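**Ticket: sim policy stalls on the drumstick pick**
Opened 13th May, assigned to Þröstur Blöndal
Status: monitoring

Watdale kitchen, island task. Success on the drumstick pick dropped hard after we merged the Plivis randomizer. The arm would hover over the plate and time out, run after run.

Checked first: joint limits, gripper force, plate friction. All fine, all the same as before the merge.

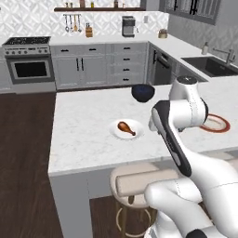

Then I replayed 200 failed episodes with the textures frozen, and the stalls vanished! So the grasp itself was never the trouble. The randomizer was redrawing the counter texture every 3 steps inside an episode — great for variety, terrible for a policy that reads frame history.

Fix: draw textures once per reset. Retrained on 4,000 episodes with seed 7 and the hover is gone. I love how clean this result is.

Still to do:

- repeat in the Birnley kitchen
- ask Villanueva whether their June baseline used per-step draws — if it did, those numbers deserve a rerun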